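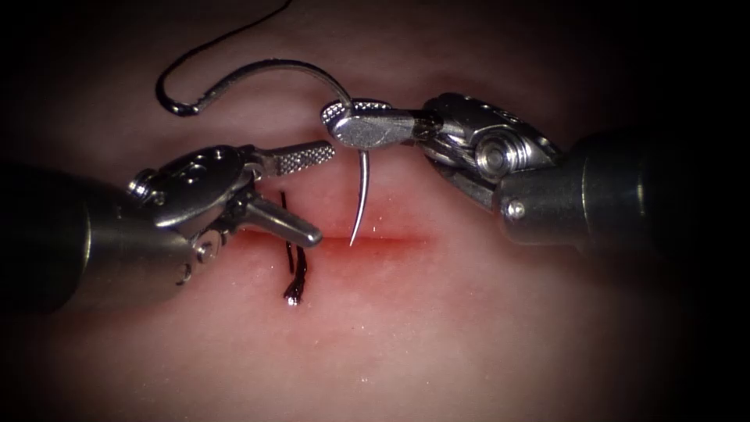

Learn > Suturing at home > Practice pads > Your first straight closure

Guides Pads and Thread Knots Ask Us Sign In

Closing a straight cut on a practice pad

By Narendra Bhatt

I've been helping beginners with their stitching for 19 years now, and I still think the shallow straight cut on a soft pad is the loveliest place to start. It doesn't ask much of you. The edges want to sit together anyway, there's no depth to worry about, and you can spend all your attention on the needle, where it ought to be. (People are always in such a hurry to get to the curved wounds and the fancy stitches! They'll keep.)

This guide covers plain interrupted stitches, meaning each one is tied and cut by itself. Set aside an evening for it, put the kettle on first, and don't be put out if your first row looks like a badly laced boot. Mine certainly did.

What you'll want on the table

- a soft practice pad, any colour (I buy the Kotora ones, but the cheaper Rawat pads are perfectly fine for straight work)
- a curved needle with thread attached, black if you can get it
- a needle holder
- toothed tissue forceps
- small scissors
- a scalpel, or a pad that comes with the cuts already made
- a damp cloth
- a good lamp
- a jar with a lid for used needles

About the black thread: you can practise with any colour you like, and I've used up plenty of leftover blue, but on a pink pad the dark strand shows up beautifully and you can follow it in and out without squinting. If you're ordering from Harkix, the box I use is number 2705, which has the medium curve.

Getting set up

Wipe the pad over with the damp cloth. A dry pad grabs at the thread and you end up tugging, and tugging is how the holes tear. Put it on something that won't slide. I use a silicone baking mat that was retired from the kitchen after an unfortunate business with some toffee.

Now turn the pad so that the cut runs from left to right in front of you, and bring the lamp in. You want the light strong over the cut itself. If you get a glare off the damp surface right where you're working, shift the lamp a few centimetres to one side before you start, and not halfway through a stitch as I usually do.

If you're making your own cut, keep it straight and keep it shallow, 6 cm long or so. One smooth pass is nicer than several little scratchy ones. Cut away from your other hand, please.

Holding the needle

Pick the needle up in the tips of the holder, a little past halfway back from the point. Too close to the thread end and it will bend or swivel on you, too close to the point and you've nothing left to push through with. The needle should stand square to the jaws.

Your other hand has the forceps. Hold them like a pencil, lightly. Their job is to steady the edge and to take the needle when it comes out, and they do both much better when you're not squeezing the life out of them.

The stitch

1. Start in the middle of the cut. The middle stitch divides the work in two and stops one side creeping along past the other.

2. Lift the far edge just slightly with the forceps. Bring the needle point down onto the surface at a right angle, a few millimetres back from the cut.

3. Roll your wrist. Please don't push! The needle is curved and it wants to travel in a curve, so turn your hand as though you were turning a key and let it go round.

4. Bring the point up into the cut, and either carry straight on through the near edge or let go and take a fresh grip. Beginners do better with the fresh grip, and I'd stay with it for your first few pads.

5. Come out on the near side, the same distance back as you went in on the far side. Take hold of the needle behind the point with the forceps (never on the point itself, it blunts in no time) and draw it out along its curve.

6. Pull the thread through slowly until you've a short tail left.

7. Tie your knot. Two turns around the holder, catch the tail, lay it flat. Then one turn the other way, and one more back again. Snip, leaving short ends.

Slide the knot over to one side so it isn't sitting on top of the cut. Then do the next stitch halfway between the middle and one end, and carry on filling the gaps until they're all even.

How tight is tight enough?

The edges should touch and no more. If the pad puckers up on either side of the thread, you've overdone it, and you should snip that one out and have another go. If you can see down into the cut between stitches, they're too loose or too far apart.

A few common bothers

The edges roll inwards. You're going in at a slant. Get that point upright before you start the turn.

The thread twists into curls. Let go of the needle end and allow it to hang for a moment, then run your damp fingers down the strand.

One side sits higher. Your bites are uneven. Some people dot the pad with a washable pen first, and Skonilum makes a little marking strip for it, though a ruler does just as well.

Putting things away

Needles into the jar before anything else, every time. Rinse the pad in cool water, pat it dry and store it flat with the cut closed up. The same cut will take several more rows if you've been gentle with it, and after that you can turn the pad around and start a fresh one on the other side.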